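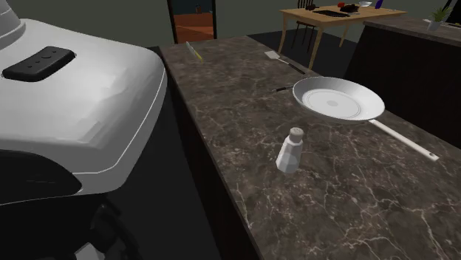
Dark brown marble with white and cream veins.

2021-06-08

We have been trying to pick a countertop for the house in Clellcombe since the spring, and I want to write down where we are before I forget who quoted what.

The old counter is laminate and it has swollen next to the sink. I patched it twice with filler. The second patch lasted 17 days. Zohreh Bahrami, who did our neighbors' kitchen, came by and pushed a thumb into it, and that was the end of the patching plan.

She left us a list of stone types. Marble stains if you leave lemon or wine on it, and it needs sealing. Granite is harder and asks for less. My wife wants dark stone either way. I wanted something pale until I thought about the coffee grounds.

The sealer she uses goes on with a rag, sits for a few minutes and gets wiped off. I can do that myself twice a year.

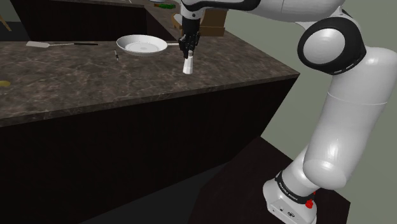 What it costs

The yard in Jovholm has remnants, pieces left over from bigger jobs. We need two runs and a short return by the stove. Behrouz Yazdani at the yard found a slab that would cover the long run for $610, with cutting extra. The sink cutout is another $179. Delivery is included if we can wait until July, and we can.

I still have to check the cabinets. Stone is heavy and ours are old, and one of them leans – I noticed it when I took the drawers out. Behrouz said to put a level across all 6 and call him with the worst number. I'm borrowing my brother's long level this weekend, and the plumber needs a date from me before then.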